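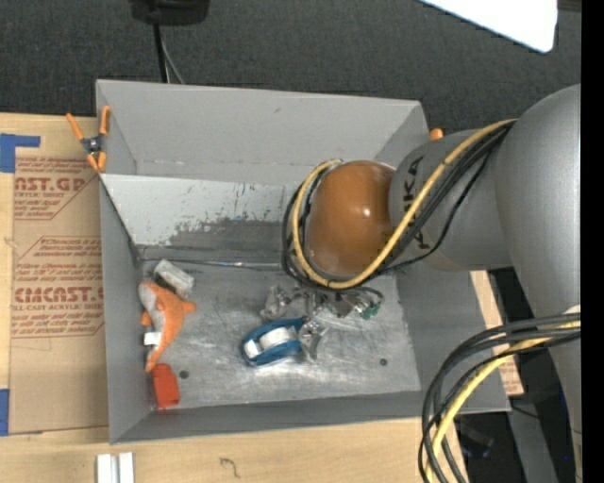

The gripper at the tape dispenser, in our sheet-metal bin.

Filed under: Opinion / Making / Robots at Small Scale

In our shared workshop in Graston there is a disagreement which returns every spring, when we make the plan for the next months. One side wants to spend the time on the robot. The other side wants to spend it on the things that stand near the robot: the table, the bin, the objects to be picked up. I belong to the second side, and I would like to explain my position properly, because in the meetings I am usually too slow with my words.

I came to this hobby from bookkeeping, and my first years in it were spent with software at a kitchen table. Like most people who begin, I believed that a robot project consists of a robot. The arm is what visitors look at. It moves and has a maker's name on it. A metal bin has no such advantages, and I have never seen a visitor take a photograph of ours.

And yet, when I look back in the notebook of our project, which we call Caria, the bin is on almost every page. I went through the entries of one winter. There were 22 work evenings. On 17 of them the main work concerned the bin, the table or the objects, and the arm did only what it was told. We changed the place of the bin. We changed the height of the table, and then we changed it back. One complete evening was used to discuss the angle of a wall.

The members who prefer the robot read these numbers as a failure. They say we lost a winter. I read them in the other direction. I think we learned in that winter what the task is, and you can't learn this from the arm.

Take the sloped walls. A thing that is dropped near a sloped wall has a good chance to slide back toward the middle, where a hand can come to it from above. With a straight wall it can stand in the corner, pressed against two surfaces, and then even I must use a fingernail to get it out. To write a program that solves the corner is difficult and interesting work. To bend a piece of metal is easy and a little boring. My opinion is that one should always do the boring thing first, and look afterward how much of the interesting problem is still left. Very often there is enough left for many evenings.

One of our members calls this cheating. I have thought about that word seriously, because it is not a stupid objection. If we arrange the world until the robot succeeds, what have we built? Perhaps only a very expensive drawer. I accept that there is a point where this becomes true. If every object lies always in the same place with the same side up, then we don't need a clever hand, and a simple stop made of wood would do. But a kitchen is also arranged for the cook. The knives are near the board and the floor is flat. We don't say that the cook is cheating because she does not prepare the soup on a staircase.

What I ask for is only that the arrangement is honest. It should be written down, it should be the same for every attempt, and it should leave the hand something real to do. 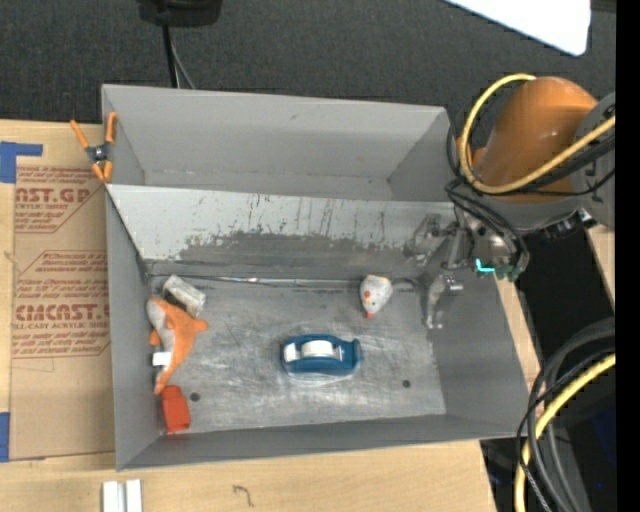 The choice of objects belongs to the same question, and here I have changed my mind during the years. In the beginning I wanted blocks, all the same size, bought in one box. They are easy to measure and they make a nice table in a report. But a tape dispenser is a better teacher. It has a thick part and a thin part, and one end of it is not shaped like the other. A toy dolphin is better still, since nobody can say where its front side is for a robot finger. With such things you notice quickly which ideas in the program were general and which ones were only made for a block. I still like to have a block in the bin for company, as a musician comes back to the simple scale.

The second objection I hear is about appearance. We are told that our corner looks temporary. A wall is held with a spring clamp. There is blue painter's tape, and the cardboard from an acrylic sheet has stayed under the bin. A visitor from the other shared workshop in town, Ekström, where everything is screwed to everything, asked in a friendly way when we would build the real one.

I told him that it is the real one. I was a bit offended, I admit, but later I found that I also believed it. A clamp can be moved in two minutes. A screw can be moved too, but people don't do it. They look at the screw, they remember the work, and they decide the position is good enough. I have seen this in myself. Once I drilled the holes for a camera support with much care, and for two months I defended the place of that camera against all evidence, only because the holes were so nice.

So I would advise a beginner to stay with clamps and tape longer than feels respectable. Draw on the table with a pencil if you need to remember a place. Let the metal get its scratches. When a thing has stayed in one position for a whole season and no one has wished to move it, you can take the drill, and you will drill in the right place.

I should say where my argument is weak. Clamps slip. A bin that has moved by a finger's width can spoil the results of an evening, and you find it out only when you compare with the notes. The members who want screws are right about this, and I don't have a good reply, except that we now check the position before we start. Also it is true that the arm gets neglected by people like me. Our cables should be led in a better way, and I have voted against this work more than once in favor of something with the bin. I was wrong there. Cables that hang are a matter of safety as well as taste.

The next thing on our list is called Fanusex, a name which came from a typing mistake and which we were too lazy to correct. It is planned as a second station, with a different bin and softer objects. The first drawing was passed around in May. It showed the arm in great detail, with all joints, and beside it an empty rectangle with the word "bin" in it.

I have asked that we fill in the rectangle first. The vote has not been taken yet, and I don't know if I will win it. In the meantime I have cut the walls from cardboard at home, on the same kitchen table, and I am trying different angles with a spoon, a sponge and a pair of rolled socks.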